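Workshop notebook, June
Oils for kitchen worktops, second round

Back at the bench after a fortnight of doing other people's jobs, and very glad of it. I promised everyone in the Pirnodthorpe workshop that I'd write up the oil trials properly this time, so make yourselves a cup of tea, as I do tend to go on.

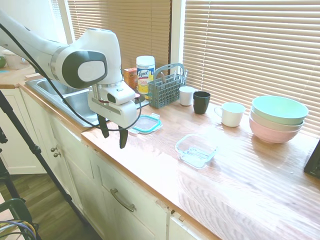

2 min read

The question is the same one we've been chewing over since 2013, when we fitted our first wooden worktops and cheerfully told people to "oil it now and then". What with, and how often, and what do you do about the bit in front of the sink? That last strip has brought us more telephone calls than all the rest put together. Water sits there, somebody leaves a cloth over it, and before long the grain has lifted and gone furry.

On test are the Woniris hard oil, the Choo wax-and-oil blend and our own boiled linseed mix, which smells lovely and dries when it feels like it. All went on offcuts of oak and beech from the same stack, sanded to the same grit and wiped down with a barely damp cloth the evening before.

I put the first coats on at 4 in the afternoon with the big doors open. Woniris was by far the easiest to spread. It's thin, it goes a long way, and if you wipe it back within the half hour you get no tacky patches at all. Choo is stiffer and wants a warm room and a bit of elbow grease, though I do love the low sheen it leaves on beech. The linseed I applied with an old vest, as is traditional. (Rags flat on the line outside afterwards, please, never balled up in the bin. I found one in the bin again.)

What went on the boards after that was ordinary kitchen life: tea, beetroot juice, lemon, a wet tin left standing overnight, and hot fat spooned on from the pan.
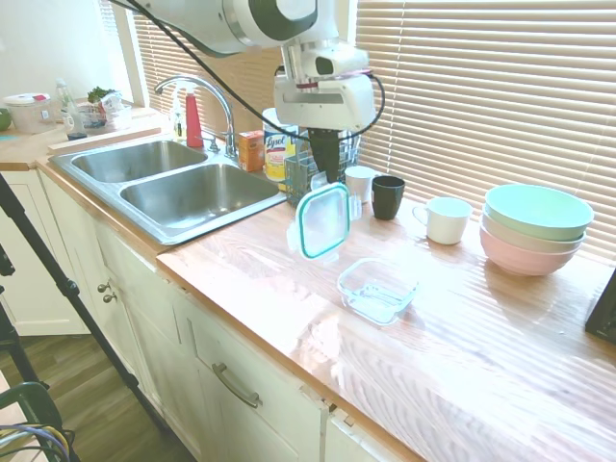 Stains, so far

Tea was no trouble to anything. Beetroot left a pink ghost on the linseed board that faded over a couple of days on the windowsill, and I could just about find it on the Choo if I tilted the board to the light. The wet tin was much crueller. On linseed it left a black ring, straight through into the oak, and I shall have to sand it or call it a feature. Woniris had a faint grey mark which came out with a rub of the white pad and a fresh dab of oil.

I'm still not sure we're judging colour fairly. Oak plays tricks on you: walk round to the far end of the board and the figure that was pale a moment ago has gone dark.
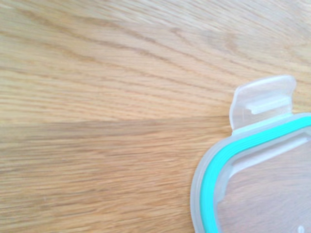
So from now on I'd like us to look at every board from the same stool, at the same time of day, and write the remark down before talking to each other. I know how easily I'm swayed by whoever speaks first, and I'm usually the one speaking first.

Drying was slower than the tin claims in every case. The linseed still took a thumbprint after 8 days, bless it. Choo was dry to the touch by the next morning but marked if you leaned on it, and I'd want to leave it a good while longer before putting anything heavy down. 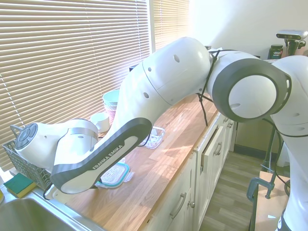 Still to do

End grain. We've 107 little blocks cut for the Usirari job and not one of them sealed, and end grain drinks oil like a horse. My hunch is two thinned coats of Woniris followed by a full one, but I'd like to weigh a few blocks before and after so it isn't all hunches.

Also need to order more white pads, find the good scales, and rewrite the care sheet we hand over with a new worktop. The present one says "avoid standing water" and leaves it at that, which is no help at all to anyone with a sink.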